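I drove out to Gurnotdale last week for the open day at Skirkus, the company that writes software for small robot arms. I had wanted to go in October, when they held the first one, but the truck was in the shop and I missed it. The trip took me 70 minutes each way on mostly empty roads.

Skirkus has the back half of an old seed warehouse. You sign in at a folding table, get a paper badge, and wait until there are enough people for a group. Ours was mostly retired folks and a few students from Virndale. Thảo Lâm took us through. She works on the simulation side and has been there four years.

I expected to spend the day looking at metal. Most of what they do, though, happens on a screen first. Before a job goes to a real arm, they build the work area in the computer and run the job there. She put one of these up on the wall screen, with two arms and a can to pick up, and let us watch from the view just above the gripper.

The drawing is plainer than I expected. The walls and floor looked like an old video game, and she said that's fine with her. A nicer picture takes longer to draw, and she would take the extra runs. The last big batch was 3,434 runs, and 3,399 of them finished the way they were supposed to. I asked what went wrong in the rest. Most of them were bad grips, she said, and a few were the arm taking a path it couldn't get back out of.

She stopped the program every so often so people could ask questions. A man behind me wanted to know how the computer decides how hard to squeeze. The answer was long and I only followed part of it. There is a number for how slippery each surface is, somebody has to pick that number, and if it's picked badly the grip works in the computer and fails on the bench. They spend a lot of time on that one number.

She sent me these afterward, when I asked if I could put some on the blog.

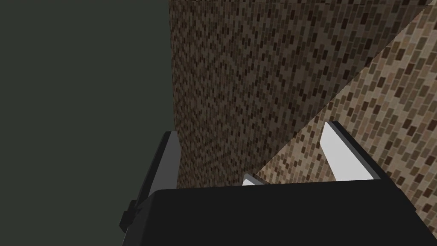
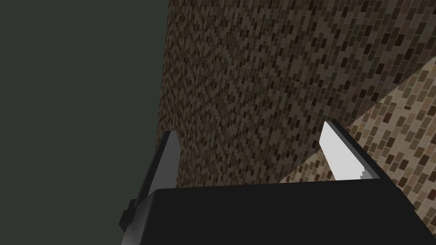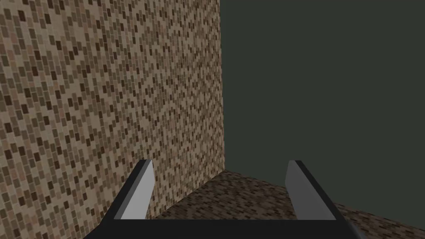 Open gripper in the three before this, and the can between the fingers in the next one.
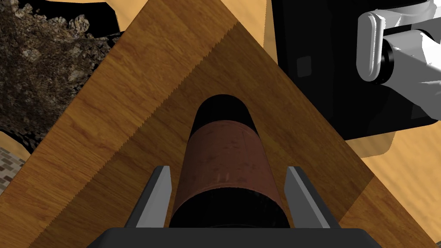

After the talk they let us try driving an arm ourselves with a hand controller. I was bad at it. My trouble was depth -- I kept stopping short, then going too far to make up for it. One of the Virndale students got it on her second try and went back to the end of the line to go again.

Lunch was sandwiches from Domínguez, the bakery across the road, and they were good. I'd go back for the one with the peppers. I talked with a couple who run a small parts shop and are thinking about getting an arm for loading. They wanted a price and didn't get one. Thảo told them to bring in a few of the parts and see if the job can be done at all before they worry about cost, and that seemed fair to me.

If you go, wear a jacket. The warehouse is cold and you stand a lot. Parking is on the gravel side, with space for around 40 cars, and it was close to full when I left. They plan to hold another open day in the spring. I signed up for the mailing list and will post the date when I have it.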